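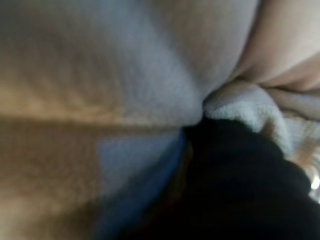
Pale grey fabric, gathered into a crease.

Folding soft, thick cloth is mostly a matter of where you take hold of it. Fleece and towelling both stretch a little on the diagonal, so a pinch in the middle pulls folds in from every side and the edges stop being parallel. I now start from the corners only, bring the short sides together, and press the air out with a flat hand before the second fold.

The drawer at Ikdale is 60 cm wide. A towel in thirds, then in half, fits it in two rows with a small gap. Stored upright, the drawer takes up to 16 — any more and the runners catch.

Dark knits are handled separately, mainly on account of lint. I turn them inside out, lay the sleeves straight down the body and fold once across the chest. Senga Kerr rolls hers. Rolling saves depth but leaves a ridge at the cuff, and I have gone back to flat.
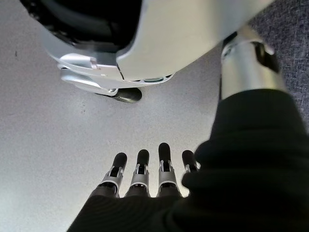

Dark, soft material with the wrinkles still in it.

Creases of that sort I leave alone. A hot iron flattens the pile, and a night on a wide hanger does most of the work. Bedding is next, probably in February, once the Halliday shelves are up.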